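Reporting restrictions after an arrest at a march

Posted in: News, courts and policing
March 2, 2019

I run a local news page for Marstead. A man was arrested at the housing march outside the Drivach building and police have released his age but no name. Several people have sent me his name and a link to his profile. He hasn't been charged. Can I publish it? The page has 2,014 followers, if that matters.

Gwenllian Trevor
Naming someone before charge is risky in England and Wales. There is no blanket ban for adults, but you could face a privacy or defamation claim, and police do not normally confirm a name at that stage. Contempt is a separate matter: proceedings are active from the moment of arrest, so avoid anything on previous convictions or motive. The number of followers makes no difference.

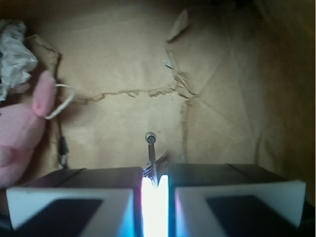 Does it change once he is charged?

Once he is charged, police normally release the name, age, part of the address and the charge itself. Stick to those details and to what is said in open court. Check the age first, as under-18s in the youth court have automatic anonymity.

Maddocks
Just put "a local man" and leave it. I did that in December and had no trouble. Turn the comments off as well. Mine had 171 by the next morning and half of them named him.

Pidero
Agree about the comments. Deleting them one by one takes ages.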